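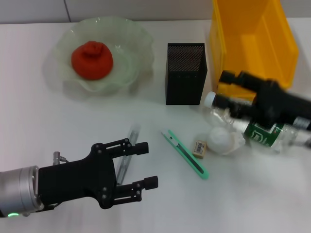 1/ Monday upkeep on the two-arm table cell

Posting the routine for the tabletop cell at our Dellport shop. A few of you asked how we look after it after my last thread in October. Two arms, one white table, a bin, and whatever small stuff we are sorting that week. Today is 24 May 2021 and I did the full round this morning.

2/ Before anything else I look at the wrist light. On our left arm it sits low on the silver wrist. Green means the arm is powered and happy, and I can go on. Any other color and I go to the log on the cell computer first. I don't power cycle to clear it. We did that for a while and lost the fault history every time.

3/ Next is the screws. The grippers are built up from flat black plates held with round head screws, and those work loose. I stop the cell, lock it out, and go over each one with a hand driver. No power tool. Snug, then a dab of paint marker across the head and the plate so I can see next time if it moved.

4/ This morning 2 screws on the right gripper had turned past their marks. Both on the finger side. Cleaned them, put on fresh threadlocker (the medium kind), set them back, marked them again. Left gripper was fine.

5/ Fingertips. Wipe both pads with a lint-free cloth and a little alcohol. Paper and tape leave a film and then smooth things like a pen barrel start to slide. If a pad has a groove worn in it, swap the pair. Don't swap one. Iida Mustonen did one side only last year and the grip was off center until we figured out why.

6/ Pads last us six weeks or so on this work. Could be longer if we ran fewer hard objects.

7/ Cable connector at the wrist. Small silver fitting, easy to forget. I push on it, turn the collar, and check that the cable has slack with the wrist rolled all the way each direction. Most of our "gripper not responding" calls came down to this connector. Emiliano Salinas put a strain relief on ours in the winter and we have had two calls since.

8/ Then the table. It gets wiped down and checked for level. White matte top, no pattern. We had a glossy one before this and the cameras hated the reflections. Scratches from the metal stuff get sanded out lightly. I don't bother with the faint ones.

9/ For the test run I put out a mixed set. Glass plate with the ruffled rim, the red squishy thing, mesh pen holder, metal pen, eraser, green box cutter, a water bottle on its side, a crumpled white ball. Yellow bin at the far right corner.

10/ Why those: the pen and the eraser are thin, so they show finger alignment. The crumpled ball is soft and shows whether the close force is too high. The bottle is clear and round and will roll if the approach is bad. The plate is see-through and hard for the camera.

11/ Box cutter rule, since Geeta Pathak asked. Slider locked back before it goes on the table. A bit of metal tip may still show at the end, so I wear the cut gloves when I place it and when I take it off. It comes off first when the run is done.

12/ Both arms run at the same time in the test, at normal speed. We used to test them one by one and slow. Everything passed and then they would bump in the middle on real work. If you have two arms sharing one table, test them sharing it.

13/ Home position check comes after that. Each arm goes home and I put the gauge block against the finger. Limit here is 2 mm. Over that I redo the zero. Left was in. Right was just in, and I redid it anyway because I had already had the screws out.

14/ Full pass today was 6 rounds. One miss, the eraser, standing on its narrow edge. Right arm knocked it flat and then picked it up fine on the next go. I wrote it down and left the settings alone. One miss is not a pattern.

15/ Things I would change: the bin. It is tall, and the right arm has to lift high to clear the rim. Natalia Solís wants to cut a shorter one down. Leopoldo Ocampo would sooner lower the shelf it sits on for real jobs. I'm with Leopoldo but it's not my shelf.

16/ Supplies, for the people who always ask – medium threadlocker, white paint marker, lint-free cloths, alcohol, spare pads, a hand driver that fits the screws properly, one gauge block. All of it lives in a drawer under the cell with a checklist taped inside.

17/ Spare pads come from Voststead and they are slow right now, so order before you are down to the last pair. I'll post the checklist once I retype it. The taped one has coffee on it.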